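Shelves, part two

I said in September that I would write about the shelves once I had lived with them for a while. I have now, so this is that post. It is mostly about what goes where, and a little about dusting.

The unit is white and built in, with open cubbies on top, a long desktop and drawers under it. When we moved here I was pleased to have it, and then I filled it in one afternoon without thinking. Whatever came out of a box went into the nearest cubby. Books went in wherever they fit, some flat and some standing. Small things went in front of the books, and after that I couldn't take a book out without moving four small things first. It stayed that way for 15 months.

What got me started was looking for a library card. I knew it was on the shelves. I took everything off the middle shelf on a Wednesday evening and put it all on the floor, and the card wasn't there. It was in my coat. But by then the shelf was bare and I could wipe it down, and I didn't want to put the same mess back.

My sister-in-law, Yvonne Nuttall, came by while things were still on the floor. She used to dress windows for a furniture shop and has opinions. Her main one was that I should leave at least one compartment with nothing in it and see how long I could stand it. I thought this was a waste of space and said so.
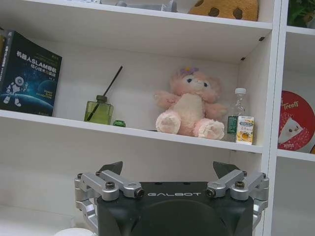
Books were the part I worried about most, as I have more of them than I have shelf. I took two bags to the exchange at Camholm and kept the ones I open. I also stopped trying to have every book show its spine. The navy paperback on SLAM navigation, with the running robot on the cover, leans against the back of the middle shelf facing out, and I like it better that way. A cover is nicer to look at than a spine, and I know right where the book is. The green diffuser is on the same shelf. The compartment underneath is empty. Yvonne was right about that one, and I have told her so.

The diffuser deserves its own paragraph only because I have gone through three of them. The first was too strong and gave me a headache at the desk. The second one leaked from the collar and left a ring on the paint, which took a lot of rubbing to get out. This one is a square bottle and sits flat. I keep it on the middle shelf and away from the desk, so if it ever goes over, it won't go over onto paper. I can smell it when I come in from the hall and then I forget about it, and I don't want any more from it than that.

The plush things were harder. I would have put them all in a closet. The two cookie cushions are big and take up most of a cubby on their own, and there is a pink bear as well. My niece Maëlle visits often enough that she would notice. We settled on the cushions going on the top shelf, where I wasn't going to reach for anything every day anyway. The clear file organizer fits between them. The bear got the middle shelf. I have gotten used to it.

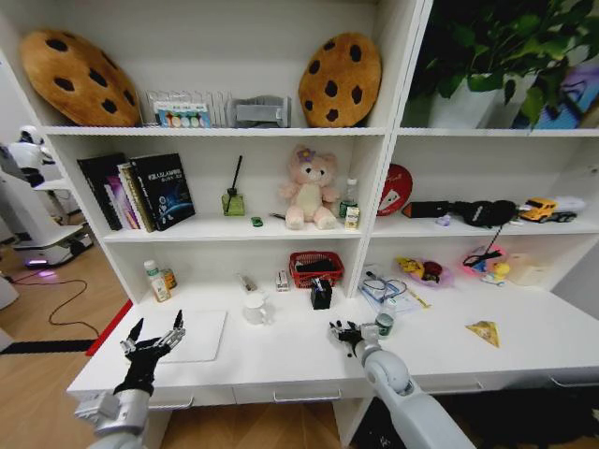 The rule I ended up with is that light and soft things go high, and anything I use goes in the middle. The desktop is supposed to be for whatever I'm doing that day. I'm not strict about it. Little bottles and jars end up down there -- they always have, in every place I've lived -- and I move them when I need the room. The white tray helps some. Loose things can go on it, and then there is one thing to lift when I wipe the desk.

The plant is up on the top right. I had it lower at first and the leaves got in the way of everything next to it. Up there it can spread out. I do need the step stool to water it, and I have missed a week here and there. It doesn't seem to mind.

The toy vehicles are staying. There's a yellow truck on the right side and a tiny green car in front of the diffuser. They have been shelf things for so long that I dust them along with everything else.

For dusting I use a dry cloth first and a damp one after, top shelf to bottom. White shelves show everything, and the front edges show it most. If I do it every other week it's a short job. If I leave it a month I have to take things down.

I still haven't touched the drawers. One of them sticks, and I think there's an envelope caught behind it. That will be the next post, if I get it open.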